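A visit to the student gripper project at Hirbridge

Posted in September 2018 by Sze-wing Chang 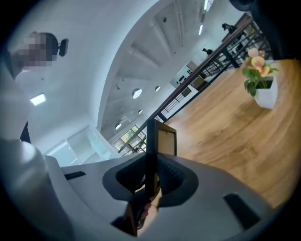
The hand-held gripper during the open day, with the upper floor behind.

I had wanted to see the Hirbridge student workshop for a long time, and this year I could finally go to their open day. The train from my town takes 104 minutes, so I left early and read the programme on the way. It was printed very small.

The students belong to a club which builds and tests grippers. They do not begin with a complete robot. First they make a tool that a person holds in the hand, with a camera in it, and they collect many short recordings of ordinary tasks. Later the recordings are used to teach an arm, which they call Lidia, to do the same tasks. The arm itself was in another building and we saw it only after lunch.

Our guide was Ayane Hirose, a student in her third year. She explained everything patiently, also to the children, who asked better questions than I did. One boy wanted to know if Lidia is allowed to make mistakes. She answered that it makes them all day, and that the club keeps a list.

What I liked most was the place where they work. I had expected a cellar with machines. There is a wooden floor, tall windows with green leaves outside, and flowers in a white pot. A railing goes along the upper floor, and people up there can watch. The lamps in the ceiling were all on, although it was daytime. I asked about this and learned that the light is kept the same for every recording, as far as it is possible.

The club has 739 recordings so far. In August they threw away the first 300, which were made with an older tool named Varomach. The fingers of that one were too hard and the camera was fixed at a wrong angle. I thought this must be a sad decision, but Ayane said that everybody slept better afterwards. The present tool is called Ngata. Its housing is light grey and feels smooth.

Visitors were allowed to try. You hold Ngata, you pick up a thing from the table, you put it down in another place, and you must not hurry. I hurried. My first recording was refused by the student at the computer, very politely, and the second was accepted. It is more tiring for the wrist than I had imagined, and I understood why each student does it for only a short time and then changes with a partner.

After lunch we watched Lidia put cups on a shelf. It managed three and then stopped in front of the next one for so long that the children began to give it advice. A student restarted the program, and we went on to the questions.

Some practical notes for those who want to go next year. The entrance is free, but you must write to the club before. The trying-out begins at 4 in the afternoon for the second group, and the queue is shorter then. The café closes early, so bring something to eat. The bus from the station stops on the far side of the campus, and the signs to the workshop begin only after the bicycle sheds.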